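4. Comparing two grippers at the table
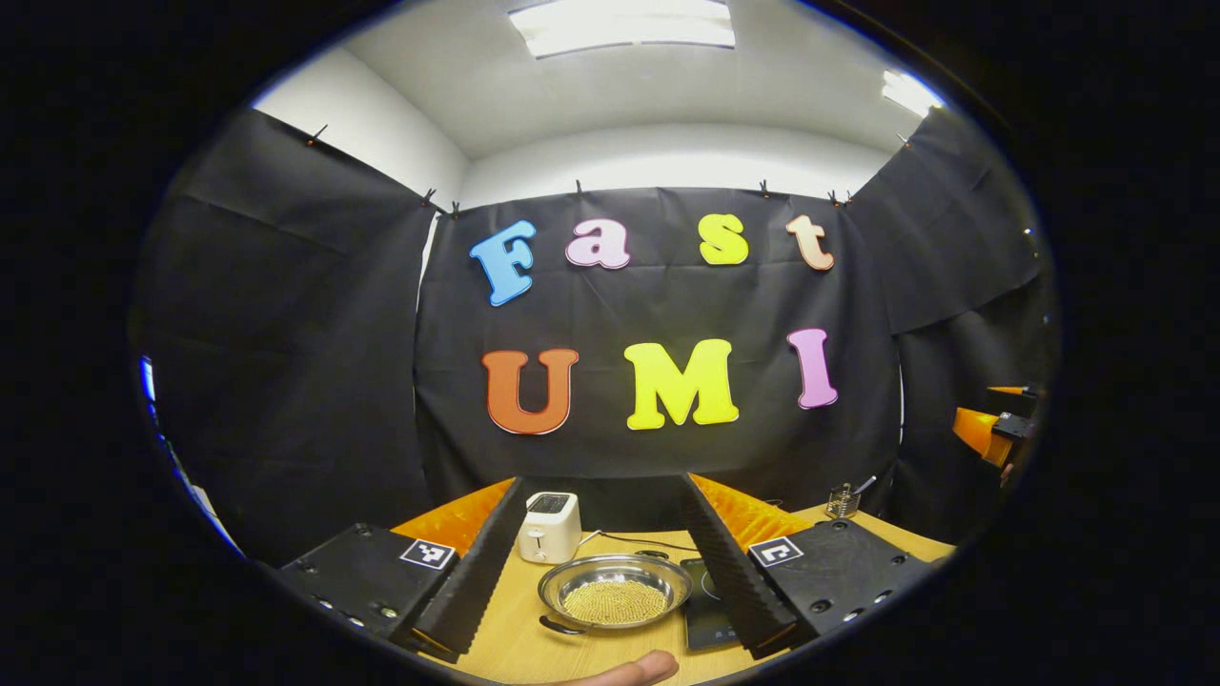 Section 4 covers side-by-side trials of two hand-held grippers, or of one gripper fitted with two different sets of finger pads. It assumes you have finished Section 3 (camera mounting and focus) and that the Tanoli logger is installed on the table computer. If you changed the lens or moved the camera on its bracket after Section 3, go back and do the focus check again before you start.

Plan on one morning for each pair of grippers. The trials themselves are short. Most of the time goes into resetting the table.

4.1 What you need

Both grippers, with charged batteries
Spare finger pads of each type you are testing
Two fiducial markers per gripper, printed at the size given in Appendix B
The Pralthorpe object tray or your own set of household objects
Black cloth and clips for the three sides of the table
Masking tape and a soft pencil
A trial sheet for each gripper (Appendix D)

The object set should include at least one small appliance, one shallow dish and one flat object that is hard to pick up, such as a phone. Do not use only blocks and cups. Almost any gripper will score well on those and you will learn very little from the comparison.

4.2 Preparing the table

1. Hang the cloth on the left, back and right sides. Clip it along the top edge. Creases are fine. Loose cloth that moves when you walk past is not, so add clips until it hangs still.

2. Put something with bright, flat shapes on the back cloth. Large cut-out letters work well. The tracking software needs fixed features to hold on to, and plain black cloth gives it none. Press each piece down at the corners. A piece that is a little crooked does no harm as long as it stays where it is for the whole session.

3. Turn on all the overhead lights and leave them on. Do not add a desk lamp on one side only.

4. Place the objects. Mark the position of each one on the table with a small piece of tape and a pencil line showing which way it faces.

5. Route any appliance cable away from the path of the gripper. Leave the appliance unplugged.

6. Take everything off the front edge of the table, including the trial sheets.

CAUTION: Do not run trials with a heated appliance. Foam finger pads melt, and the damage may not show on the outside of the pad.

Note: If you use loose material in a dish (beads, dry rice, lentils), weigh it before the first trial and write the weight at the top of the sheet. Use the same material for both grippers. Beads on the table must be picked up before the next trial, and check the finger joints too. One bead behind a finger will stop it from closing all the way and the logger will record this as a grip on an object.

4.3 Checking each gripper

Do this for the first gripper, then repeat it for the second. Do not skip the second because it is the same model.

1. Open and close the fingers by hand. They should move evenly and meet along the full length of the pads.

2. Look at the pads. Replace both if either one is torn, shiny or coming away at the tip. Never replace only one.

3. Check that the markers are flat and clean. A marker with a lifted corner will read as a finger that is slightly open.

4. Switch on the camera and look at the live view in the logger. Both fingers must be visible, with both markers inside the lit circle of the lens. A thick black border around the circle is normal with the wide lens.

5. Hold the gripper over the front of the table, fingers pointing at the back cloth. Wait for the tracking light in the logger to turn green.

6. Close the fingers fully and press Zero. Open them fully and press Span. The Span figure should be close to the one on the label under the grip. If it is off by more than 2 mm, check the markers and repeat.

Note: Keep your own fingers behind the housings while you zero. A fingertip in the lower part of the view does not affect tracking, but it can cover the edge of a marker when the gripper opens wide.

4.4 Setting the recording options

Open the Session menu in the logger and set the following.

Session type: Compare
Grippers: A and B (type a name for each, for example Arnau short pad and Arnau long pad)
Timeout: 90 seconds
Trials per object: 4
Order: Alternate

Alternate order means that you run one trial with gripper A, reset, then one with gripper B. It takes longer than doing all of A first, but it is the setting we recommend. People get better at a task over the first few tries, and with the other order the second gripper gets the benefit.

If you have to use Block order, for example because both grippers share a single camera, run A then B on Monday and B then A on another day. Keep both sets of results.

4.5 Running a trial

1. Return all objects to their tape marks.

2. Hold the gripper at the start position. The logger beeps once when it has a stable track.

3. Press the thumb button and begin. Move at the speed you would use with your bare hand if you were not in a hurry.

4. Carry out the task on the card. For the dish, grip it by the rim or handle, lift it clear of the table, move it to the second tape mark and set it down. For the flat object, slide it to the table edge if you need to. Write down whether you did.

5. Press the thumb button again and hold still until you hear the second beep.

6. Mark the trial sheet: clean, partial or dropped. Do this before you reset, while you still remember it.

7. Put gripper A down on its stand with the lens facing up, pick up gripper B and repeat from step 1.

CAUTION: Do not lay a gripper down on its fingers. The pads take a set in that position and will grip unevenly for the next several trials.

If tracking drops out during a trial (the light turns red and the logger gives two short beeps), stop and repeat that trial. Do not mark it as dropped. If it happens twice in the same place, something is blocking the view. It is usually a large object held close to the lens - turn your wrist a little so the camera can see the back cloth past it.

4.6 Reading the results

Choose Compare from the Results menu. The logger shows three columns for each gripper: clean rate, mean time and finger travel.

Clean rate is the share of trials you marked clean. With only four trials per object it moves in large steps, so do not read much into a difference of one trial. Look at the total across the object set first.

Mean time leaves out dropped trials. A gripper that drops hard objects and moves easy ones quickly can look fast here. Check it against the clean rate.

Finger travel is the sum of all opening and closing during the trial. A high figure normally means a lot of re-gripping. In our own trials at Wutcombe this column told us more about pad shape than the other two did, mostly on the shallow dish.

To export, choose Save as Table. Video is saved in a separate folder with the same session name.

4.7 Messages

Error 689: The two grippers have the same marker numbers. Print a second set and repeat 4.3 for gripper B.

"Span out of range": Marker dirty, lifted or put back on the wrong side. See 4.3, step 3.

"Low features": The back cloth is too plain or the lights are off. See 4.2, steps 2 and 3.

"Trial too short": The thumb button was pressed twice. Discard and repeat.

Continue to Section 5 to replay a saved session on the arm.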